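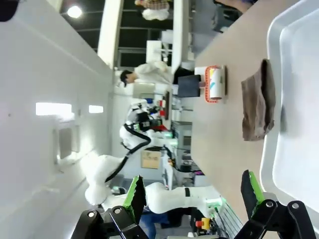

Lint roller and brown cloth on the table

Can I speak at the Fostholm council on Tuesday if I live outside town?

I just found out they vote on the Gerero Road plan and I'm so fired up to go!
Roya Naseri

Yes, please come! Anyone can sign up. You get 2 minutes at the mic — practice out loud first.
Fung-ping Man 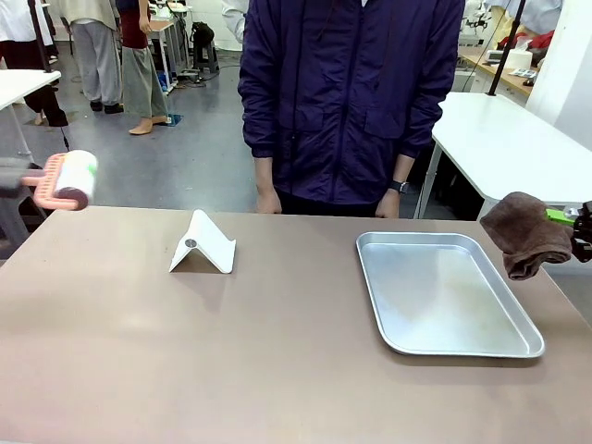 Lint roller and folded towel, both held above the table

I think residents go first? Not sure. Email your council member too, they do read it.
Gekex

Comments
Fung: Went last October, loved it!
Roya Naseri: Signed up — thank you all!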